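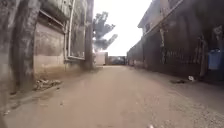 Firkham Back Lanes: Surface and Frontage Record

Gallery 4 of 14. Compiled by Teresa Kaczorowski. Page updated 2022-07-14.

This set covers the unpaved lanes behind the Lelley road, from the Matei yard to the old Ciretti store. The paved lanes are in galleries 1 to 3. Plot numbers follow the April survey sheets, drawn by Kamarul Mandagi.

Lane 7, center line
Unpaved, with a dirt surface. Smooth in the middle with faint tire wear and a scatter of small stones and grit. Coarser and more gravelly at lower right. Surface class C on the survey sheets.

Lane 7, left frontage
Weathered concrete building with a square pillar at the front corner. Dark streaking on wall and pillar, grime heaviest low down and at the corners. One large recessed panel, boarded or filled in, with a tall window to its right. Low raised curb or gutter edge along the base. Small pile of rubble and dry litter at the foot of the panel; logged for removal.

Lane 7, right frontage
Two stories. Pale upper floor under a sloping eave, ground floor in deep shade behind a dark metal grille or railing with vertical bars. Frontage line taken from the bars for all width measurements.

Sheets for Lane 7 are plotted at the same scale as the rest of the set. Corrections to plot numbers should quote the gallery number and the lane number.

Next: Gallery 5, Ciretti store and rear access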